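February
By Boonsong Wannasri

The folding cell at Perkeo has needed more looking after this winter than it did all last year, so I'm writing down what I did before I forget the order.

The complaint was that the two arms had stopped agreeing about where the top corners of a shirt were. The left one closed in the right place. The right one closed short and pinched air. I checked the log first and found 70 missed grasps in 3539 tries, nearly all of them on the right arm, which told me to leave the software alone and get the hex keys out.

The fingers were fine. The bracket they sit on had worked loose by a hair, and the small camera on it had moved too. I tightened the bracket, ran the arm to its home position and did the camera offsets again from scratch. That takes most of a morning. After that I went over the table and tightened every clamp along the edges, then started on shirts.
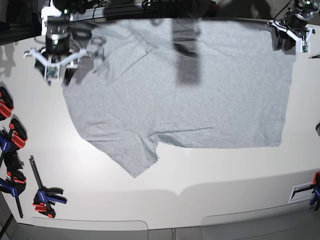
How often should the wrist cables be checked? Every 2 weeks if the cell runs daily, and after any crash, however small.

I use a plain gray T-shirt for the first runs after a repair. Against the white top it's easy to see where the cloth ends, and the jersey creases enough to show a bad pull right away. I don't straighten it much before starting. A shirt laid out too neatly hides the kind of error I'm looking for.

The cables were next. They had gathered up along the rail again — they always do — and one tie had gone stiff. I cut it off and put on a new one with more slack, then swung both arms through their full reach by hand with the power off. Nothing caught.

The spare finger set from Wirnemeck is in the second drawer, labeled. The old offsets are saved under 1657 in case anyone wants to go back to them. I still have to look at the left wrist motor, which sounds a bit rough on the way down, and I've asked Solís for a price on a replacement.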